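2026-03-17 - Halness cabins, bench notes

Back from two nights at Halness with the heating loggers and I want to get this down while it's fresh, because the results are lovely.
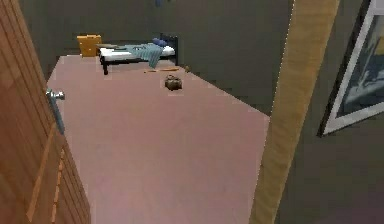 So, the question we went up with: how long before guests arrive does a cabin need its heating on, and can we stop leaving the heaters running between bookings? The owners at Halness have been warming every cabin from midday whatever the weather, and the winter bills are horrible. I had a hunch the cabins hold heat much better than anyone gives them credit for.

Set-up was the same as at Wallcombe. Loggers at head height and ankle height in the living room, one in the bedroom, one in the bathroom, one outside under the eaves on the north side. Readings every 2 minutes. Heaters on the Heltari controller, firmware as shipped, no fiddling. I used the lakeside cabin and the one up by the trees so we had one windy and one sheltered.

First evening, both cabins from cold. The sheltered one went from 7 degrees to comfortable in 122 minutes, which I had to check twice on the laptop because I'd pencilled in a whole afternoon for it! The lakeside cabin was slower, as you'd expect with the wind coming straight across the water, but it got there well before I'd finished washing up. Bedrooms lag behind the living room in both. Bathrooms lag more - the tiles soak up heat for ages and the air in there feels chilly long after the number says it's fine. I'd like a surface probe on the floor next time.

Then the bit I was most looking forward to, the cooling curve. Heaters off at bedtime, doors shut, me in every jumper I own. The drop in the first hour is steep (that's just the air) and then it flattens out beautifully as the log walls start giving back what they took in. You can see the knee in the curve without any smoothing at all. I sat in bed looking at it like a holiday snap.

Second day was draughts. Smoke pencil round all the windows, the loft hatch and the letterbox. Windows are good. Loft hatch in the lakeside cabin is terrible, smoke went straight up past it, so that gets new foam strip before anything clever is tried with the controller. Letterbox brush is worn on one side. Both are cheap and quick.

The Uzor plug meter was a nuisance again. It dropped off the wi-fi overnight and I lost the power readings from the small hours, though it kept its running total, so the overall figure stands. The heater was 3000 watts flat out and the meter agreed with the label nicely when it was awake. Could whoever has the spare please leave it on my bench? I'd like to run them side by side for a weekend.

Things I got wrong: left the ankle logger too close to the fridge in the sheltered cabin and it picked up warm air each time the compressor ran. There's a sawtooth all through that trace. Ignore the column, don't try to rescue it. I also boiled the kettle under the head-height logger, so there's a handsome spike at breakfast on day two.

What I think it means for the owners: heat to suit the arrival time, with a longer lead for the lakeside cabin when it's blowing, and a low frost setting in between. I don't want to promise them a saving yet. Both nights were mild for March and I'd like one properly cold run first, plus a changeover day with the cleaners in and out and the windows open for airing, which could easily upset the whole thing.

To do before April:
- foam strip and letterbox brush, then repeat the smoke test
- surface probe for bathroom floor
- ask Halness for their arrival times from last winter
- redo the Wallcombe plots on the same axes so we can lay them over these
- new batteries in the eaves logger, it was down to one bar

Raw files are on the shared drive under Halness, one folder per cabin.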